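Nillex soft-goods kit: does the textile finger set earn its price over the stock fingers?

Asked in End Effectors and Grippers
Tags: two-finger gripper, textiles, bin loading, Nillex

tfenwick_ops

We launder and pack towels for small hotels and are looking at a tabletop cell to put rolled hand towels into fabric baskets. The arm is already bought (six-axis, tabletop mount). The reseller, Sandberg, has quoted the Nillex soft-goods kit at 3,330 dollars. That covers the two-finger gripper, wrist sensor module, textile finger set, and a one-year license for the pick software. Without the textile fingers and the software it drops a good deal, and my manager wants to know why we can't go that way.

What I need to know:

Do the textile fingers hold a rolled towel without unrolling it, or is that mostly down to how the towel is rolled in the first place?

Is the pick software usable with mixed colors? We have white, dark gray and several pastels, and they go through together.

Has anyone had trouble with the basket side? Ours are fabric with a liner, and the liner does not stay put.

Cycle time is not critical. One person currently does this between other jobs. I have read the datasheet and it says nothing useful about terry cloth.

Edit: the baskets are open top, no lid. Towels are rolled by hand before they reach the table.

Latrice Sorensen
Accepted, edited 29/04/2026

We evaluated the same kit at Allcombe starting in January and kept it. Taking your points in order.

Fingers. The stock fingers are hard and narrow. On terry they hold well enough at high force, but they bite into one layer and the rest of the roll hangs off it. The textile set has a wider pad and lets you run at lower force. It does not fix a badly rolled towel. If the outer flap is free when the fingers close, expect the roll to loosen on lift whichever set you use. We got more improvement from turning the flap to the underside than from any gripper setting.

Where you grip matters as well. Gripping at one end lets the towel swing down to vertical. For a deep basket that is acceptable and can even help, as it goes in end first. For laying towels flat in a row you want the grip at the middle, and then the fingers need clearance on both sides of the roll. Three towels set close together will not give you that clearance. Space them.

Colors. Segmentation was fine for us on white, yellow and green. Dark gray was the weak one. The software finds the towel but is poor at judging which way the roll runs, so the grip angle comes out wrong. More light helped. A paler table surface would probably help too, but we did not test one. There is a per-class exposure setting in the software, on the second page of the camera menu, which the manual mentions once and does not index.

Baskets. Yes, liners are a problem. A liner flap that falls inward gets pushed down by the towel and drags the basket along. Clip the liner or fold it flat before each run. Also fix the basket to the table. We used two strips of hook tape per basket. With two baskets side by side, put the tape on the outer edges and let them support each other in the middle.

Setup for reference: arm on the left, two baskets at the center, towels in front.

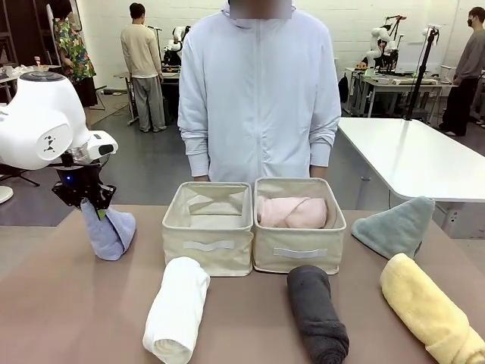
Lavender-blue towel in the gripper, pink one in the right-hand basket, left basket still empty.

On price: the finger set can be bought separately and I would buy it. I would ask Sandberg for a trial license before paying for the software. If your towels always arrive in the same place, taught positions will do the job and you can leave the license out. We logged 4,000 picks before deciding, and most of what we learned was in the first 1,000.

One caution — the license is tied to the controller serial number. Replacing the controller means a transfer request, and ours took 14 days.

wendlow_integration

Disclosure, I work for Wendlow and we sell a competing gripper, so weigh this accordingly.

I agree with the above on liners and flaps. I disagree on stock fingers. With a layer of silicone sheet on the pads they do most of what the textile set does. The sheet wears and has to be replaced, and you need to re-zero the finger width afterward or the close command stops short. For a low-volume cell that may be acceptable to your manager.

Check your payload figure with the towel damp as well as dry.

gripfan22

we just use a suction cup for everything, works great

Latrice Sorensen

Suction on terry leaks through the pile. It will work on bagged towels, which these are not.

tfenwick_ops

Thanks. We have asked for the finger set on its own plus a trial license. Will try the hook tape on the baskets this week.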